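Teaching two arms to put a lid on a box, part 2: the lid and the seal

Part one ended with both arms bolted down and only one of them plugged in. Xuân Lò has since found the second cable, so on we go.

Start with the arms switched off. Lay the pale grey lid flat, notch towards the left arm. The notch is its handle. Olga Baptista wanted to grip the lid by its raised rails, and was allowed to try until the rails objected.

Put the dark panel on the right and place the beige seal on it by hand, deliberately crooked. If you always lay it square, the arms will learn that life is square, and will be no use to you after that.

Now power up and do the following, in this order.

Home both arms. Keep your coffee out of reach of the right one.

Bring the left gripper in slowly until its fingers are near the notch. Set closing force to 60 in the menu, and leave it there however bored you get.

Move the right gripper over the panel and stop. Check that its cables have some slack before you let it turn.
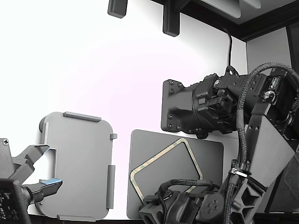
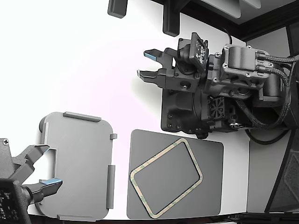 Left gripper at the notch end of the lid, right arm over on the other side. Both pictures.

If the lid skates off sideways, the left arm is coming in too low. Raise it 2 mm and go again. If the seal comes up folded, lay it back down and halve the speed. Velimir Babić blames the pads for everything, so wipe those as well.

Save the positions under a name you'll recognise in May. Ours are called "final" and "final 2".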